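News > Racing > Indoor Series

Last updated: August, 4:15 p.m.

STANITZ RACING CONFIRMS TWO-RIDER LINEUP FOR INDOOR ENDURO SEASON

Stanitz Racing today announced that Fares Srour and Manee Sriwong will ride for the team in the coming indoor enduro season. Both riders have signed for the full series and will also enter selected outdoor rounds in the spring, subject to the final calendar.

Srour stays with the team after finishing eighth in last year's standings, a result that included his first appearance in a main final. Sriwong joins from Drusano, where she spent her early career in extreme enduro before moving to shorter indoor formats. She will make her first start for Stanitz at the opening round in Gedar.

"Fares knows the bike and the people who work on it, and we wanted to build on that," said team manager Ghassan Qaisi. "Manee brings a different way of riding. She is strong on rocks and logs, and she has asked for a lot of time on the bike before Gedar. We have agreed to give it to her."
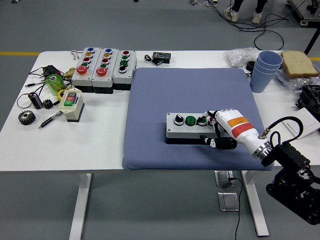

Push-button control box on a cushioned mat.

The team has begun its preparation at the Van Leeuwen training ground, where a full indoor course has been laid out under cover. The course includes a rock garden, a log matrix, a water crossing and a short start straight into a tight left-hand turn. Some 600 tons of soil and stone were moved to build it. The layout will be changed twice before the season opens so that the riders do not become used to a single line.

Srour has been riding at the site since the end of his summer break. His program has centered on starts, an area in which he lost ground last season. At several rounds he left the gate in the second half of the field and spent most of the race working his way forward through traffic.

"I was often faster in the last laps than in the first ones, and indoors that is too late," said Srour. "We have changed the clutch setup and I have done more gate practice than I care to remember. The speed is there. I want to be using it from the first corner."

Sriwong arrived shortly afterward and has spent her first sessions adapting to the team's suspension settings. She asked for a softer fork and a lower seat, and both changes have been kept for the first block of testing. A wrist injury that ended her previous season early has healed, and she has been cleared to ride without restriction.

"The indoor tracks do not forgive a small mistake," said Sriwong. "One bad rock section and the whole group goes past. I have worked on staying calm when that happens and getting back to a rhythm."

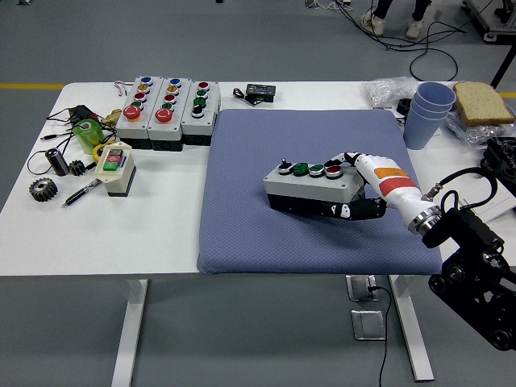 Technical work remains under the direction of chief mechanic Abla Karaki, who will travel to every round. Each rider will have one race bike and one practice bike, with a shared stock of wheels and engine parts. Karaki will be joined at the overseas rounds by Jihad Kanaan, previously suspension technician for the junior squad.

Srour will again carry number 42. Sriwong's number will be confirmed when the entry list for Gedar is published. Practice at the opening round starts in the morning, with heats in the afternoon and the finals from 8 p.m.

The team will hold an open practice at Van Leeuwen before leaving for Gedar. Admission is free for members of the training ground – other visitors may buy a ticket at the gate. Both riders will be available for interviews after the final session, and media representatives should contact the Stanitz Racing press office in advance to arrange a time.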